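Finger play, and other things I now have opinions about

May 13, 2024

I have become a person who looks after two hand-held grippers. There was no ceremony. Maiara Rangel put them in a tote bag, handed me the tote bag, and said the left one was fussy.

Both are Rutoras, the old black ones with yellow fingers, and as machines go they ask for very little. You charge them, you wipe the lenses, you check the label against the sheet so the recordings don't get filed under the wrong unit. (I did get this wrong once. It cost us an evening and I would like it not brought up again.)

What they mostly want is for their fingers to be lined up. The fingers bolt to a carrier inside the bracket, and over a few hundred squeezes the bolts back out by a hair. You don't notice on a cup. You notice on cloth, where one tip lands ahead of the other and the fabric slides out sideways like a fish.

The manual covers this in one sentence, "adjust as required," which I read 20 times hoping for more. Dravadine sells an alignment jig for it. I looked up the price and went back to the manual.

So my routine is this. Close the fingers on nothing and look down the gap. If it's a wedge, loosen both carrier bolts half a turn, squeeze the trigger gently until the pads meet flat, hold it there, and tighten the bolts with the hand you don't have. I use my knee. Then open and close a bunch of times and look again. After that comes the soft test – bedding, bags, cord, anything that gives – with one gripper on its own and then with the pair.

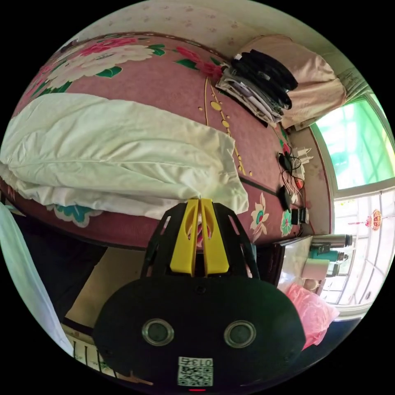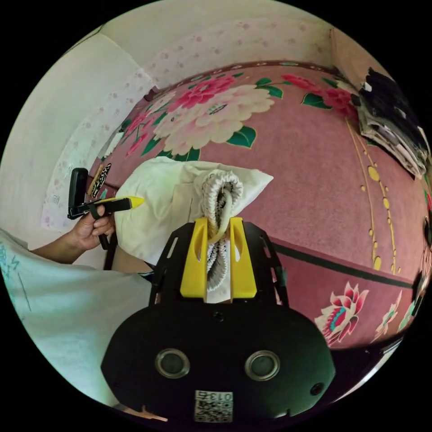
Cord is my favorite thing to test on. Anything with a braid in it catches the pads in a different place each time, so a crooked finger can't hide for long. A flat sheet will forgive you for a whole afternoon and then embarrass you in front of Maiara.

I keep a log, because I was told to. Gallardo, our spreadsheet, has a column for squeezes since last adjustment, and the left gripper's best run so far is 1736. The right one once needed doing again at 732, which I blame on threadlocker I bought cheap and applied like jam. The replacement tube is Zumomitz, it's purple, and you need a dot. One dot. Wipe the threads first or you may as well use the jam.

Lenses get a dry cloth before anything else. I used to breathe on them, as with glasses, and then wondered why the first minute of every recording looked like San Francisco.

Still to do before July: new pads for the right one, and a proper long hex key so my knee can retire. Maiara says she has one somewhere. She also said the left one was fussy, and it's been the right one all along.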